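HOUSEKEEPING PRACTICE I
Handout 16: Handling Soft Textiles
Instructor: Beril Soylu
Ditbridge Institute, Department of Hospitality Services

Students will sort, fold and stack the soft goods issued at the start of the session. Knitted items and towels are kept in separate piles.

Lay the item flat and smooth it outward from the center. Bring the side edges in before folding the length. Knits must not be pulled by the hem or collar. Completed stacks are placed on the shelf with the folded edge facing out.

Face masks are worn throughout the session. Long hair is tied back. Practice records are due in October.

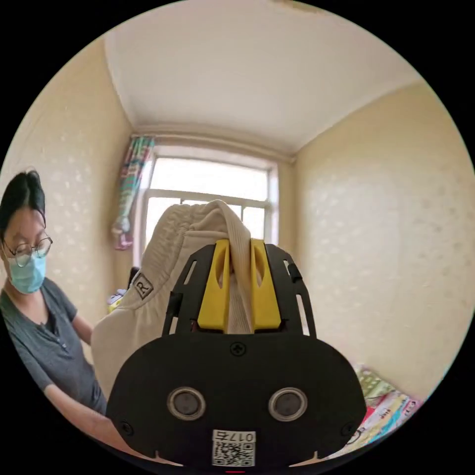

Figure 1. Light-colored textured cloth held at a fold.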